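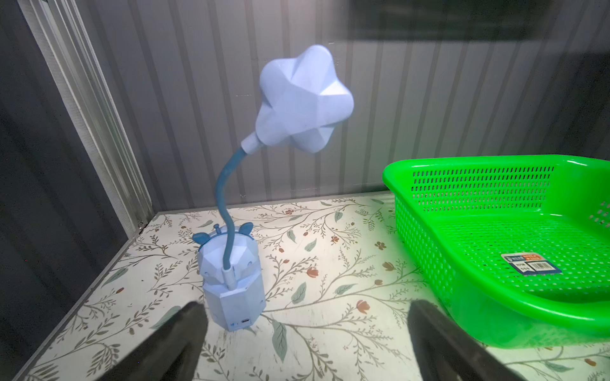 보호 정지를 해제한 직후 그리퍼가 명령 없이 닫힌 원인은 무엇인가?

정지 이전에 전송된 파지 목표값이 그리퍼 드라이버의 버퍼에 남아 있었고, 해제 시점에 드라이버가 이 값을 유효한 명령으로 처리하였다. 작업자나 상위 계획기가 새로 보낸 명령은 기록에 없다.

## 작업 일지: 셀 점검 및 이상 동작 조사

2026년 6월 27일, Nukine 시험동. 작성자 본인, 입회 안토니나 모로즈(Antonina Moroz).

### 배경

탁상용 램프를 집어 옆의 초록색 바구니로 옮기는 작업의 파지 시험 중에 이상이 발생하였다. 대상물은 하늘색 계열의 소형 램프로, 각진 받침 위에 휘어지는 목이 올라가고 그 끝에 별 모양 갓이 달려 있다. 바닥에는 꽃무늬 시트를 깔아 두었다. 이 대상물은 목이 유연하여 받침을 건드리면 갓이 늦게 따라 흔들리므로, 기존의 상자형 대상물보다 접근 속도를 낮추어 시험하고 있었다.

팔 제어기는 Londow, 그리퍼 드라이버는 Yurchenko, 기록은 Skester를 사용하였다. 세 구성 모두 5월 정기 점검 이후 판올림이 없었음을 확인하였다. 손목 카메라의 고정 상태와 케이블 여유도 시험 전에 점검하였으며 특이 사항은 없었다.

### 경과

접근 단계에서 손목 힘 감시값이 한계를 넘어 팔이 보호 정지에 들어갔다. 여기까지는 설계된 동작이다. 정지 당시 손가락은 열린 상태였고 대상물을 잡고 있지 않았다. 조작 화면에는 팔 정지와 그리퍼 대기가 표시되었다.

절차서에 따라 셀 내부를 육안으로 확인한 뒤 조작반에서 보호 정지를 해제하였다. 해제와 동시에 손가락이 닫히기 시작하였다. 팔은 움직이지 않았다. 비상 정지를 눌러 그리퍼 전원을 차단하였고, 손가락은 중간 위치에서 멈추었다.

셀 안에 사람의 손은 없었다. 인명 피해와 장비 손상은 없다. 다만 절차서의 다음 단계가 대상물을 손으로 다시 세우는 작업이므로, 해제 시점이 조금만 어긋났어도 손이 손가락 사이에 들어갈 수 있었다. 모로즈 연구원과 협의하여 본 건을 단순 오동작이 아닌 안전 사안으로 분류하고, 해당 셀의 시험을 당일부로 중지하였다.

### 기록 분석

Skester 기록에서 문제의 구간을 추출하였다. 해당 사건의 일련번호는 2469이다. 시간 순서는 다음과 같다.

- 계획기가 파지 목표값을 전송함
- 팔 제어기가 힘 한계 초과를 검출하고 보호 정지를 선언함
- 그리퍼 드라이버가 정지 신호를 수신하고 구동 출력을 차단함
- 계획기가 작업을 취소하고 종료 상태로 전환됨
- 작업자가 보호 정지를 해제함
- 드라이버가 구동 출력을 복구하고, 보관 중이던 목표값을 실행함

네 번째 항목에서 계획기는 작업을 취소하였으나 드라이버로 취소 통지를 보내지 않았다. 계획기 쪽 코드를 확인한 결과, 취소 통지는 팔 제어기에만 전달되도록 되어 있었다. 그리퍼는 팔이 멈추면 함께 멈추는 장치로 취급되어 있었고, 정지 중에는 이 가정이 맞는다. 해제 이후에 대해서는 어느 문서에도 규정이 없었다.

드라이버에는 명령의 유효 시간을 감시하는 기능이 있다. 설정값은 500 ms이며, 이 시간 안에 실행되지 않은 명령은 폐기되어야 한다. 기록상 정지부터 해제까지의 시간은 이 값을 명백히 초과하였다. 그럼에도 명령이 폐기되지 않은 이유를 확인하기 위하여 감시 타이머의 상태값을 별도로 출력하였다. 타이머는 구동 출력이 차단되는 순간 함께 멈추었고, 출력이 복구된 뒤 남은 시간부터 다시 진행되었다. 드라이버의 입장에서 보관된 명령은 여전히 유효 시간 이내의 명령이었다.

### 재현 시험

대상물과 바구니를 셀에서 모두 꺼내고, 손가락에 보호 덮개를 씌운 상태에서 재현을 시도하였다. 작업자는 안전 울타리 밖에서만 조작하였으며, 모로즈 연구원이 비상 정지 버튼을 담당하였다.

팔의 보호 정지를 인위적으로 발생시키고 해제하는 시험을 11회 실시하였다. 그중 2회에서 같은 현상이 나타났다. 현상이 나타난 경우는 모두 목표값 전송 직후, 손가락이 움직이기 전에 정지가 걸린 경우였다. 손가락이 이미 움직이고 있을 때 정지가 걸린 경우에는 드라이버가 현재 위치를 새 목표로 저장하므로 해제 후에도 움직임이 없었다.

이 결과는 그간 현상이 보고되지 않은 사정과도 부합한다. 상자형 대상물 시험에서는 보호 정지가 대부분 운반 중에 발생하였다. 램프 시험에서는 접근과 파지 명령이 겹치는 구간에서 힘 한계에 걸리는 경우가 늘어났다. 갓의 흔들림이 힘 측정값에 영향을 주었을 가능성이 있으나, 오늘 자료로는 확인되지 않는다. 별도 항목으로 남긴다.

### 검토한 다른 원인

조작반 접점 불량을 먼저 의심하였으나 해제 신호는 한 번만 기록되었고 접점 떨림의 흔적이 없었다. 배선을 분리하여 도통을 확인한 결과도 정상이었다.

원격 조작 단말에서 명령이 들어갔을 가능성도 검토하였다. 사건 당시 단말은 연결이 해제되어 있었고, 기록에도 해당 경로의 수신 내역이 없다.

그리퍼 내부 스프링에 의한 닫힘은 구조상 배제하였다. 무전원 상태에서 손가락은 위치를 유지하며, 비상 정지 이후의 상태도 이와 일치하였다.

### 임시 조치

1. 보호 정지 해제 전에 그리퍼 전원을 수동으로 차단하고 드라이버를 재시작한다. 재시작 시 버퍼가 비워지는 것을 상태값으로 확인하였다.
2. 해제 후 손가락이 정지해 있음을 울타리 밖에서 확인하기 전에는 셀 문을 열지 않는다.
3. 대상물을 다시 세우는 작업은 그리퍼 전원이 차단된 상태에서만 실시한다.
4. 조작 화면의 "그리퍼 대기" 표시를 안전 확인의 근거로 사용하지 않는다. 이 표시는 구동 출력의 차단 여부만 나타내며, 보관된 명령의 유무는 반영하지 않는다.

위 내용을 인쇄하여 조작반 옆에 게시하였다. 기존 절차서의 해당 면에는 사용 중지 표시를 하였다.

### 후속 조치

계획기의 취소 통지를 드라이버에도 전달하도록 수정한다. 담당은 작성자이다. 수정 자체는 간단하나, 통지가 유실되는 경우에도 안전해야 하므로 이것만으로 조사를 종결하지 않는다.

드라이버 쪽에서는 정지 신호를 수신하는 즉시 버퍼를 비우도록 변경할 필요가 있다. Yurchenko 드라이버의 해당 부분은 우리 쪽에서 수정할 수 없으므로, 기록 2469의 발췌본과 재현 순서를 첨부하여 공급처에 문의서를 발송하였다. 회신 전까지는 중간 계층에서 해제 신호를 받을 때마다 현재 위치를 목표값으로 덮어쓰는 방안을 시험한다. 덮어쓰기가 출력 복구보다 늦게 도달할 수 있는지가 관건이며, 모로즈 연구원이 신호 순서를 측정하기로 하였다.

감시 타이머의 정지 문제는 독립된 결함으로 등록하였다. 버퍼가 비워지더라도 타이머가 출력 차단과 함께 멈추는 동작은 다른 명령에서 같은 문제를 일으킬 수 있다.

같은 드라이버를 사용하는 옆 셀에도 임시 조치를 동일하게 적용하였다. 해당 셀의 과거 기록에서 같은 양상을 검색하는 작업은 진행 중이다.

### 미결 사항

- 힘 한계 초과의 직접 원인. 손가락이 램프 받침에 닿은 것인지, 케이블 장력에 의한 것인지 구분되지 않았다. 손목 영상과 힘 기록의 시각을 맞춘 뒤 다시 검토한다.
- 꽃무늬 시트가 접근 높이 추정에 미치는 영향. 민무늬 시트와 비교한 자료가 없다.
- 비상 정지 후 손가락을 수동으로 여는 절차. 현재 절차서에는 공구만 적혀 있고 순서가 없다.

시험 재개는 중간 계층 수정본의 재현 시험 결과를 모로즈 연구원과 함께 검토한 후 결정한다. 셀 열쇠는 시험동 보관함에 반납하였다.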